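Week 6: Stability and the base of support

Reading for this week: Gilbert, chapter 4, up to the section on tipping angles. Skip the Gindham chair case. We will come back to it in November.

## Center of mass

The center of mass is the point where you can treat all of an object's weight as acting. For a uniform block it is the middle. For a ring it is in the empty space at the center.

An object on a level surface stays up as long as a vertical line through its center of mass falls inside the base of support. The base of support is the area enclosed by the outermost points of contact. A three-legged stool has a triangular base of support, even though only three small spots touch the floor.

## Tall objects on wide bases

Display stands, floor lamps and coat racks have the same basic layout: a flat plate, a thin pole, and arms at the top. Adding a load to the arms raises the center of mass. Loading one side also moves it sideways, toward the edge of the plate.
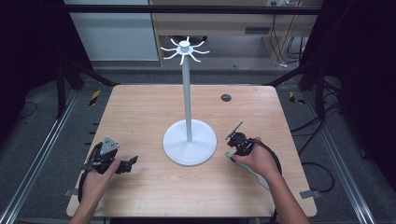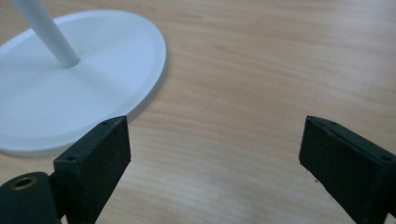
*Fig. 6.2. White stand with a pole rising from a flat base, on a wooden tabletop.*

## Tipping angle

Let h be the height of the center of mass and r the horizontal distance from it to the tipping edge. The object tips when tilted past the angle θ, where

tan θ = r / h

**Worked case.** A floor lamp has r = 11 cm and h = 60 cm. Then tan θ = 0.183 and θ is 10.4 degrees. Bring h down to 30 cm with a heavier plate and θ becomes 20.1 degrees.

## Problems

1. Find θ for r = 11 cm, h = 34 cm.
2. A bookcase is filled from the bottom shelf up. Sketch how h changes as each shelf is filled.
3. Why does a parked bicycle need a kickstand on only one side?

Hand in problems 1 and 2 to Ginette Ferrand, Perrin building. Problem 3 is for discussion.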